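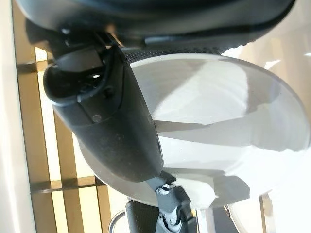
Pagano House Dining Services / Tableware and Dish Room Group

Gallery: White Plate Review

This page collects notes from the review of round white plates used in the Pagano House dining hall. The review covers storage, handling, rim wear and replacement. It was put together by Adebayo Shehu and Lech Jakubowski, with stock records from Samuele Lo Presti. Earlier pages on bowls and trays are kept in the Reltwood section of the archive.

The stock list stood at 1149 plates at the start of the review. Of these, 737 were in regular use on the two serving lines. The rest were held in the lower store or set aside for events. Plates bought before the move to Isirby are listed under their old shelf codes, and those codes have not been changed.

Large plate, white, round, raised rim
The rim is thin and reads slightly grayer than the face. Strong light washes out parts of the surface, and shadow falls across the middle. Gray marks from flatware are hard to judge in light of this kind, so surface grading is done at the inspection bench under the diffuse lamp.

Notes on grading
Grade A: no chips, no rough spots on the rim, marks come off with the standard cleaner. Grade B: light marks that stay after cleaning, rim sound. Grade C: any chip or crack, whatever the size. Grade C plates leave service the same shift and are entered on the breakage sheet.

Rim check
Run a gloved fingertip once around the full rim, then turn the plate over and repeat on the foot. Small chips are found by touch more often than by eye. During the review 46 plates were pulled at this step. Most of the chips were on the outer edge of the rim; Jakubowski puts this down to contact with the rack posts on the older carts.

Stacking
Maximum stack height is 26 plates, on a flat shelf, one size per stack. Large and medium plates were being mixed on the west line until August. Mixed stacks lean, and the upper plates bear on the rims of the lower ones. The shelf labels now show the size code at both ends.

Racking and washing
Large plates go in every second slot of the Pavach rack, face toward the spray arm. With every slot filled, the backs do not rinse fully and the plates have to be run again. Scrape first. Do not nest plates in the soak sink.

Storage
Plates for events are kept on the two lowest shelves of the store, with a sheet of liner between each pair. Santeri Kinnunen has the current shelf plan. The plan on the store door is an older one and still shows the soup cups on shelf four.

Replacement
New stock must match the existing large plate in rim profile and foot diameter. Two sample plates from a second supplier were turned down because the foot was too narrow to sit level in the warmer. A third sample is on order. Send questions on matching to Gaetano Sorrentino at the dish room desk.

Page updated 11/4/18

Next gallery: Serving Bowls
Back to Tableware index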